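Teltell Kitchen Services – Tableware and wash-up inspection
Site: Sturley Hall servery, bench 4
Checklist 29, monthly, with comments
Mark each item: S (satisfactory), A (attention), N (not checked)

Scope: plates, woven serving baskets and the wash-up tub kept at this bench. Glassware and cutlery are on a separate list.

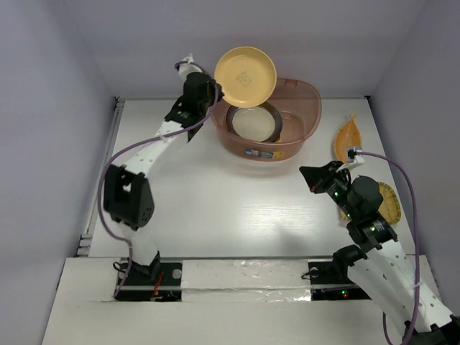
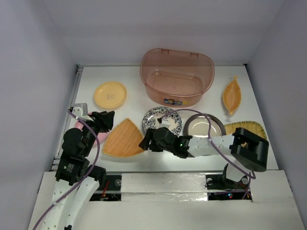 Bench 4, tub and yellow plate.

SECTION A – BENCH AND SURROUNDS

A1. Bench top clean, no grit or food residue. S
A2. Bench stable under hand pressure at each corner. S
A3. Walls behind and beside bench wiped down. A
Comment: Splash marks on the back wall at tub height. Wipe with neutral detergent. Do not use the cream cleaner from the store, as it dulls the finish.
A4. Floor dry within 400 mm of the bench. S

SECTION B – WASH-UP TUB

B1. No cracks at rim or corners. S
B2. Base sits flat, no rocking. S
B3. Supplier sticker legible. A
Comment: Small print can no longer be read. Replacement label requested from Plulstead. The tub stays in use in the meantime.
B4. Interior free of odour and film. S
Comment: Rinse and invert at close. Last month it was left standing full overnight.
B5. Tub not overfilled with plates. S
Comment: Plates go in one at a time and flat. A plate leaned on the rim can slide and chip.

SECTION C – PLATES

C1. Yellow: rim free of chips and rough spots. S
C2. Yellow: mark near centre not lifting or flaking. S
Comment: Mark is faint. Wear is acceptable if the surface is smooth to the fingertip.
C3. Pink: no knife scoring deeper than a fingernail can feel. A
Comment: Two scores near the rim. Recheck next month and withdraw if stained.
C4. White with dark blue floral pattern: no crazing in the glaze. S
C5. Metal: no dents, no sharp edge. S
Comment: Keep out of the microwave. The notice on the door has fallen off again – Liyanage to supply a new one with the next order.
C6. Plates of different materials not stacked together. S

SECTION D – WOVEN BASKETS

D1. Fan-shaped bamboo: rim binding tight all the way along. S
D2. Leaf-shaped: tied tip secure, no loose ends. A
Comment: One strand standing proud. Trim flush, do not pull.
D3. No mould or dark spotting in the weave. S
D4. Baskets lined before food is placed in them. N
Comment: No service under way at time of check.
D5. Baskets kept out of the wash-up tub. S
Comment: Brush dry, then damp cloth if needed. Air dry on the rack, never on the heater.

ACTIONS

A3 – wipe wall, servery staff, by Tuesday.
B3 – new label, stores, order line 207.
C3 – recheck at next inspection.
D2 – trim strand before next use.

Items marked A twice in a row go to the maintenance list.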